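Guia de preparação da bancada para o dia aberto – secção 4: o saco no balde

Antes de mais, um aviso: escrevi esta secção para quem vai ficar na bancada durante as visitas, e por isso está em tom de conversa. As secções 1 a 3 (cabos, tripés, arranque do programa Kolmont) são do Valentin Texier e são bem mais sérias do que eu!

A demonstração é simples: duas garras de mão, um balde de plástico e um saco azul. Parece pouco, mas em outubro foi a bancada onde as pessoas da Gemley ficaram mais tempo, e todas queriam experimentar.

4.1 Preparar a mesa

1. Ponha o balde vazio ao centro, de boca para cima.
2. Deixe o saco estendido na mesa, ao alcance das garras. Não o alise, amarrotado pega-se muito melhor.
3. Passe os cabos das garras por fora da mesa, um de cada lado.
4. Pegue numa garra em cada mão e aponte as pontas para o balde antes de dar o sinal de início.
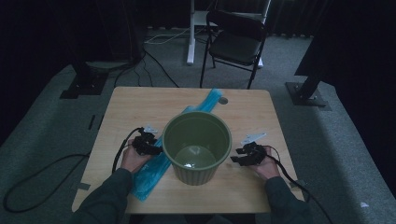 4.2 Vestir o balde

5. Abra o saco com as duas garras e leve-o até à boca do balde. Devagar! Eu começo sempre depressa demais quando tenho público.
6. Puxe a película por cima do rebordo, primeiro de um lado e depois do outro. Vá rodando os pulsos e mantenha os cotovelos baixos, que ao fim de 13 repetições os ombros agradecem. 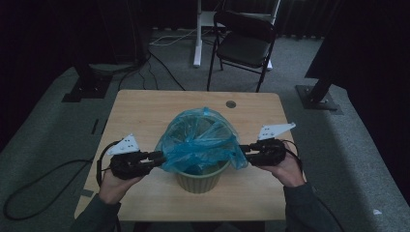 Se sobrar muito plástico de um dos lados, puxe um pouco do lado oposto e continue. Não é preciso ficar bonito. O Quentin Bouvier gosta de tudo simétrico e perde imenso tempo com isso, mas para a demonstração basta que o saco cubra a abertura e caia por fora.

Nota: as placas brancas com pontinhos pretos, no topo das garras, têm de ficar destapadas. Cuidado com as mangas largas e com as mãos dos visitantes mais entusiasmados.

7. Para agarrar uma dobra, encoste os dedos da garra ao plástico e feche-os sem apertar com força. A película é fina e rasga-se com facilidade (tenha sacos de reserva debaixo da mesa). 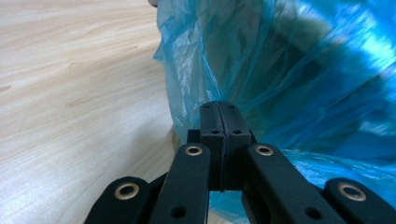
4.3 Acertar o rebordo

8. Abra bem os dedos antes de se aproximar outra vez. Se entrar com a garra meio fechada, empurra o saco para dentro e lá volta tudo ao princípio.
9. Procure a borda verde através do plástico e trabalhe a partir dela, sem arrastar o balde. 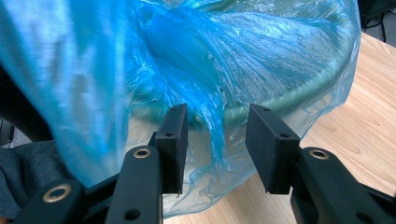

As dobras torcidas são as mais teimosas. Eu costumo soltar, afastar um pouco a garra e voltar a pegar mais acima – resulta quase sempre à segunda.

Atenção: não puxe os cabos para ganhar alcance. Se a garra não chega, aproxime o balde.

10. Termine com as garras pousadas na mesa e grave a repetição com o nome da visita. A pasta Sukton já vai em 461 gravações, por isso verifique o número antes de confirmar.

Para os problemas de ligação, veja a secção 5.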